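Workshop notebook, Toledo bench
Date: 2021-04-07
Entry by: Hatem Abou Zeid
Subject: Desktop tower, inspection of interior and preparation for reassembly

The tower received under job 958 was opened for inspection. The side panel was removed and placed on the lower shelf with its screws in a labeled bag. The work was carried out with the case lying on its side on the slotted aluminum table, as agreed in February, so that the board can be reached from above and small parts do not fall behind the drive cage.

The job sheet from Brastport lists the fault as "does not start, no beep." The sheet does not state whether the processor was returned with the unit. The Brastport office has been asked to confirm. Until an answer is received, no processor is to be drawn from stock for this job.

The socket is empty and the retention frame is in place. The socket is to be checked for bent contacts under the bench magnifier before anything is fitted. The cover from the spares drawer should be placed over it whenever the unit is left overnight. 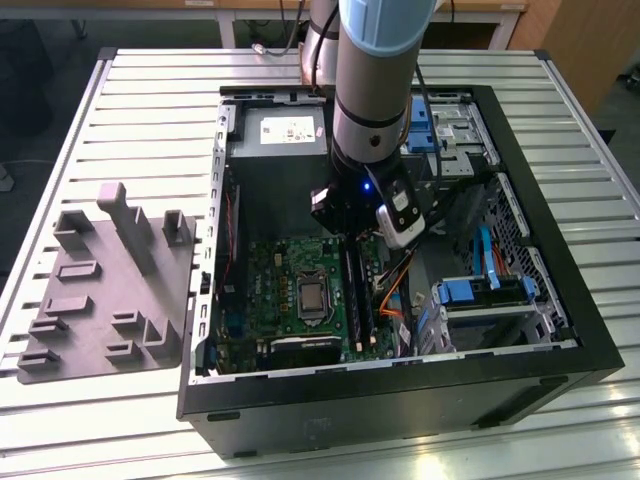 Cable routing requires attention before the panel is refitted. The orange SATA cable crosses the middle of the board and should be moved toward the drive side, where it can be tied with the light blue one. The multicolored wires near it are to be gathered in the same pass. The red-and-black wire along the rear wall may stay where it is, provided that it does not press against the slots.

The blue drive latches are to be opened by hand. A screwdriver was used on a similar unit in February and the catch broke. The replacement came from Grarko and took longer to arrive than the rest of the repair. Colleagues are asked to record any stiff latch in this notebook and leave it closed.

Power supply: the rating label is to be copied onto the job sheet in full, including the serial number. The supply is to be tested on the Esel load tester before it is connected to any board. If the result is outside the limits on the tester card, the supply is to be tagged and set aside, and the remaining steps are to wait.

Memory: both slots are to be cleaned with dry air only. The modules for this unit are kept in tray 121 and are to be tried one at a time, beginning with the slot nearest the socket.

The gray fixture plate stays to the left of the tower for the duration of this job. It should not be used for loose screws, which belong in the magnetic dish.

Outstanding:
Reply from Brastport regarding the processor.
Socket check under magnifier.
Power supply test and copy of label.
Rerouting of SATA cables.
Confirmation of the drive order. The customer requested a capacity of 2,000 GB, but the order form shows 2 drives and does not say whether the figure is for each or for the pair.

The side panel is not to be refitted until the first four items have been initialed. The job sheet is in the tray by the door.

H. A. Z.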